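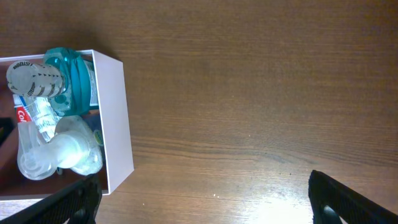
**Ticket:** wrist camera stream goes too bright during toiletry box episodes
**Site:** Brinville, station 6
**Opened:** August 29, 2021
**Status:** closed, one follow-up open

**Problem**

We are recording demonstrations for the box packing and unpacking task. The target for this station is 2000 episodes. During the check of the last batch of 500, I found 56 episodes where the wrist stream becomes very bright for a short time and then returns to normal. The joint data and the gripper data in these episodes look correct. Only the wrist video is affected.

The Orska training job does not reject these episodes. It accepts them without a warning, so please do not take a clean import as proof that the batch is good.

**What I expected**

Exposure is locked at the start of each session. The brightness of the table should stay the same when the arm moves over the box and back.

**Setup**

- Task: toiletries in an open white cardboard box, wooden table
- Objects: mouthwash bottle (Listerine), toothpaste tube (Colgate), soap dispenser with pump, clear plastic bottle
- Recorder: Bilureck, with the settings file from the shared folder
- Teleoperation: Henare controller, default speed

**Log**

*Entry 1.* Restarted the recorder and loaded the settings again. Recorded a short test. The brightness still jumps when the gripper leaves the box and goes over the open table. There is glare on the wood to the right of the box, and I suspected it first.

*Entry 2.* Closed the blind on the window side. The jump is smaller but it did not disappear. So the glare makes the problem easier to see, but with locked exposure there should be no jump at all.

*Entry 3.* Read the exposure value from the camera during a test. It changes. This means the lock is not active, although the Bilureck screen shows it as "locked".

*Entry 4.* Compared with the neighboring station, same settings file. Its value does not change. I exchanged the two camera cables and the problem stayed at station 6, so I do not think it is the cable.

*Entry 5.* Found the difference. At station 6 the recorder starts before the camera has finished its own startup. The lock command is sent too early and the camera ignores it. The recorder does not read the value back – it only remembers that it sent the command.

*Entry 6.* Added a wait in the start script, and after the wait the script reads the exposure value two times. If the values are different, the session does not start. Ran three test sessions with the blind open. No jump in any of them. The glare on the table is still visible in the video, but it keeps the same brightness.

**What to do with the affected episodes**

I marked the 56 episodes with the tag `exposure_drift` and moved them out of the training list. I did not delete them. Some of them contain good grasps of the pump and the clear bottle, and we do not have many of those yet. They can maybe be used later for a robustness test.

Please do not correct the brightness by software and put them back. We tried this on an earlier task and the transparent objects came out worse than before.

**For operators**

1. Start the camera first, then the recorder.
2. If the start script stops with "exposure not stable", wait and run it again. Do not skip the check.
3. Leave the blind as it is during a session. A change between sessions is fine and we even want it.

**Follow-up (open)**

The "locked" text on the Bilureck screen should show the real state of the camera. I will write a separate ticket for this. Until it is solved, the start script must stay installed on all stations, also on those which never had the problem.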